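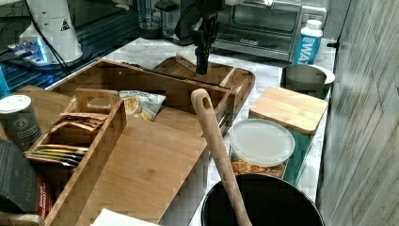 Why do towns so often grow up where two routes cross? Travelers have to slow down at a crossing, and people who slow down will buy food, rest their animals and trade what they are carrying.

# Chapter 4: Where Towns Begin

A settlement is any place where people live, from a single farm to a city. Geographers ask two things about it first. The **site** is the land the settlement stands on: its slope, its soil, its water. The **situation** is where that land lies in relation to everything else, such as rivers, roads, ports and other towns.

The two are easy to mix up. A flat terrace above the flood line is part of a town's site. Being a day's walk from the nearest market is part of its situation. Site changes slowly. Situation can change in a few years if a road is moved or a mine closes.

## The case of Rurville

We will return to Rurville throughout this chapter. It stands on the north bank of the Dolia River, at the last place where the water is shallow enough to cross on foot in September. Farmers from the Raju Hills brought grain and wool down to the crossing, and boats from the coast could get no farther upstream. Goods had to change hands there.

The first buildings were a storehouse, an inn and 15 houses, all on the terrace. The low ground by the water was left as pasture – it flooded most springs.

Hugo Pichon, a surveyor, drew the earliest map of the town that still exists. He marked the ford, the inn and the road to the hills, and he listed 568 residents. By the time the railroad reached the south bank, the population had grown to 3,481. A bridge was built to meet the station, and new streets were laid out on that side of the river.

The railroad changed the situation of other places too. Trorko, a village downstream, had lived on its boat landing. Grain now went by train, and many of the families who worked the landing moved away. Its site was the same as before, with good water and a sheltered bank.

## Key terms

- **Site:** the physical land a settlement occupies
- **Situation:** the location of a settlement compared with other places
- **Ford:** a shallow part of a river that can be crossed on foot
- **Terrace:** a level strip of land above a river

## Before you read on

Find the oldest part of your own town on a map. Note the height of the land, the nearest water and the roads that lead in. Keep your notes for Section 4.1, which begins with water supply.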